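How to Budget for a Handheld Gripper Station

Posted Jan 24, 2018

These steps cover the purchase of one bench station for recording hand-guided grasping tasks: a handheld gripper with a wrist camera, a work surface, a set of task objects and the spares to keep it running. Arm, controller and safety fencing belong on a separate request and are left out.

Step 1. Write the task list before asking for quotes

List every motion the station must cover in its first quarter. Opening and closing a small drawer, picking a part out of a bin and placing a part in a slot are three different tasks with different finger travel. For each, note the widest object to be gripped, the narrowest gap the fingers must enter and the heaviest load. Suppliers will ask for these numbers, and a quote made without them usually has to be redone.

Step 2. Price the gripper and its wear parts together

The Gresari hand unit we specified lists at $399 with fingers, without camera. The Custex unit costs less but takes only its own molded pads, sold in sets. Compare the two over a year of use. Enter foam pads as a consumable line with its own part number. The foam frays at the edges first and picks up lint, and a worn pad changes the grip on smooth plastic. Order two spare sets with the unit.

Check how the fingers mount. Threaded metal inserts survive repeated changes better than screws driven straight into plastic.

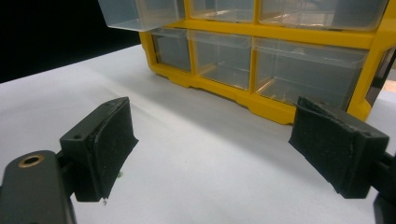
Step 3. Set a figure for task objects

Household and shop items are cheap one at a time and easy to forget in a budget. We allow $140 per station. Parts organizers with clear drawers are good value here, as one unit gives several drawer widths. Buy two of the same model and keep one boxed. Models get discontinued, and a replacement with a different drawer lip is a different task.

Step 4. Include the surface and background

A matte white top and a plain black backdrop are enough for most work. Avoid gloss laminate, which throws reflections into the camera. Measure the bench depth with the backdrop in place and the operator's forearm behind the gripper. Most benches ordered too small are short in depth.

Step 5. Check lead times

Somogyi ships pads and fasteners from stock. Nonport builds camera brackets to order and does not start until the drawing is signed. If the station has to be running in March, release the bracket order first and the bench last.

Step 6. Assemble the request

Use one line each for gripper, camera, bracket, pads, task objects, surface and freight. Attach the task list from Step 1. Mark pads and task objects as recurring so they carry over to the next budget year without a new approval.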